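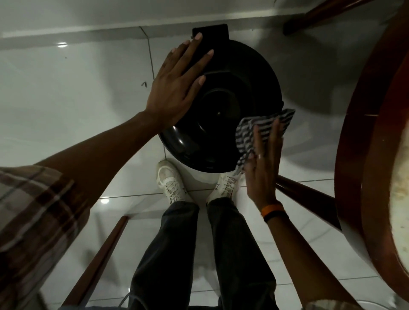 By Shuk-fan Shek
Thursday, 4:40 p.m.

Ferkier has changed the way round lidded containers are cleaned in the shared kitchens and washrooms of its Millet apartment building, replacing a spray-and-rinse routine with wiping by hand. The new instructions took effect this week and apply to every container with a gloss finish that stands on a tiled floor.

Under the revised method, the lid is closed before work starts. One hand is laid flat on top to keep the container from sliding, and the other draws a folded cloth along the side, starting at the rim. Striped cloths are set aside for the outside of containers. Plain ones are kept for sinks and counters, and the two are washed separately.

The earlier routine called for a spray cleaner applied directly to the lid, followed by a rinse. Residents had reported white marks on dark lids and standing water on the tile underneath. An inspection by Ferkier found that liquid was collecting in the low parts of molded lids, mainly in the steps and around the center, and drying there.

"A stepped lid holds liquid in every ring," said Thierry Besnard, who oversees cleaning and maintenance at Millet. "If you spray it from above, you have to dry each ring separately. With a damp cloth there is much less to remove."

Cleaner is now applied to the cloth, away from the container. The notice specifies Clidness, a mild detergent already stocked in the building, mixed with warm water. Scouring pads and powder are no longer permitted on gloss surfaces. Ferkier said fine scratches from pads were the most common form of damage noted during the inspection, ahead of chips at the rim.

Parts at the back of the lid are to be handled with more care. Where a block or hinge housing sticks out toward the wall, the container has to be pulled forward far enough for the cloth to pass behind it. Staff are asked to check the wall at the same height for scuffs and to leave a gap when the container is put back. Small tabs at the rim are wiped last, with a dry corner of the cloth, and are not to be used for lifting.

The floor is included in the same visit. Once the outside is dry, the container is moved aside and the tile below it is mopped and left to dry before anything is returned to it. Grout lines near the wall are brushed once a month. Ferkier measured almost 15 minutes for a full cleaning, including the floor, against a shorter time under the old method. Besnard said the difference was mostly drying time on the tile.

Inside surfaces are not covered by the change. They continue to be washed on the existing schedule, with the contents emptied first and the lid left open until the interior is dry.

The instructions were drafted with Tritness, the contractor that supplies cleaning cloths and detergent to the building. Tritness will replace the cloths every three months, or earlier if the hems come loose. Cloths with visible grit are to be taken out of use at once — rinsing them during a job is not considered sufficient.

A printed version of the method has been posted inside the supply closet on each floor. Residents who clean their own containers may follow it but are not required to, and they can collect a striped cloth from the front desk in the morning.

Ferkier plans to inspect the lids again in January. Containers with deep scratches or a loose lid will be listed for replacement at that time. Requests for earlier replacement go to the building office in writing, with the floor and room number.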